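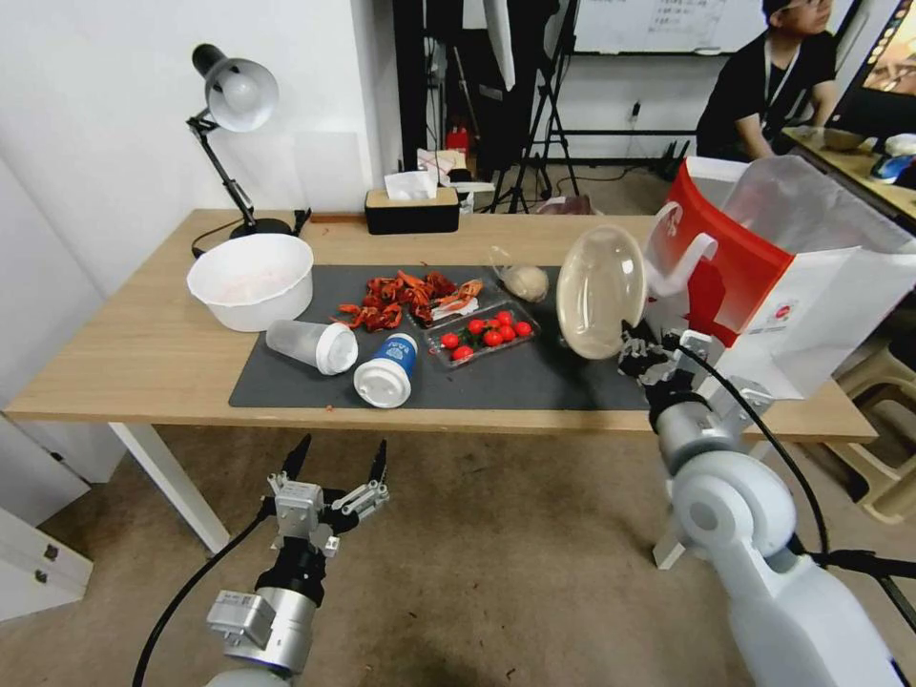 The rules that keep everyone out of trouble

Abilio Moya keeps his rulebook on two sheets of paper, and he's a little defensive about the second one.

"The first page was fine," he says. "Everybody read the first page. Then we had a June where things went sideways, and now there's a second page, and people read the top half of it."

Moya sets the working practices at Neren, where two-armed robots are taught to clear up after people. The robots learn from operators, who steer the arms through a job over and over until there's enough of it on record to train with. His part is deciding what counts as a job done properly, which is harder than it sounds when the job is putting supper away.

We met at nine on a Wednesday morning, at which hour he had already had an argument about crayfish.

"The question was whether shellfish is food or an object," he says. "My position is that it's food until somebody drops it. After that it's an object, and it's going in the bin."

The food rule is the one visitors ask about. Neren works with a good deal of the real stuff, and Moya defends the expense. A plastic tomato is the same tomato every day, he says, and a gripper that has only met plastic tomatoes will be badly surprised by its first Saturday in somebody's kitchen. The rule itself is short. Anything that goes on the table as food is treated as a prop from that moment, and nobody eats a prop. It gets its own bag and its own shelf in the fridge, with a label in capitals.

"I wrote the capitals after the buns incident," he says, and declines to elaborate.

He came to robots from Arruda, a catering supplier, where he looked after food handling. It shows. His second rule is about what the fingers have touched. A gripper that has been in anything wet or oily is wiped before it goes near paper, cloth or the inside of a bag, and the wipe is logged. Operators hate the log. Moya has 2,414 entries in it and can tell you, if you let him, which shift has the best handwriting.

"You wouldn't let a cook do it," he says. "I don't see why the arm gets a pass because it hasn't got a mother."

Then there's the matter of people. Neren's robots share a room with desks, and the desks have staff at them. Moya didn't want a room that was emptied every time an arm moved, partly because the homes these machines are meant for won't be emptied either. What he wanted was for everyone to know where the reach ends. The reach is measured with both arms at full stretch, and another 20 centimetres goes on top for what he calls enthusiasm. Chairs stay outside it. If you need something from inside, you say so out loud, the operator takes both hands off the controls and answers you, and only then do you lean in.

"Out loud is the whole rule," he says. "A nod doesn't count. I've had engineers explain to me that they made eye contact. With whom? The operator's looking at the table."

He is less strict about mess, to the dismay of tidier colleagues. Cups are allowed to lie on their sides. Napkins may be crumpled, and he would prefer it if they were. What he won't have is a table dressed by somebody showing off.

"You get people who set it up like a still life," he says. "Nice spacing, everything facing forward. I've been to a lot of parties and I've never seen a table look like that at the end of one."

So the person who lays the table doesn't drive the robot, and the driver doesn't get to adjust anything before starting. If an item can't be picked up, it stays where it is and the run is kept and marked as failed. Of the last batch, 373 were marked that way – he brings up the number himself, with what I would call pride.

"If somebody hands me a batch with no failures, I want to know what they threw away."

Neren shares its checklist with Vulus, a smaller outfit that works on laundry, and the two have been trying to agree on a common set of definitions. Progress is slow. They have settled "empty" and "upright". They haven't settled "folded". The longest meeting so far concerned what to call the state of an item the robot has put down but can't find again, for which Vulus proposed the term Lostness.

"With a capital," Moya says. "I objected to the capital. I lost."

I ask what he'd tell a team writing its first set of rules. He thinks about this for long enough that I check my recorder.

"Write down who can stop it," he says. "Before the food, before the wiping, before any of it. At our place it's anyone in the room, for any reason, and you don't have to fill in a form until after lunch. We had a new starter stop a run in her first week because she thought a plate was going to slip."

And was it?

"No idea. She stopped it."

He has that one at the top of page two, in the half that people read.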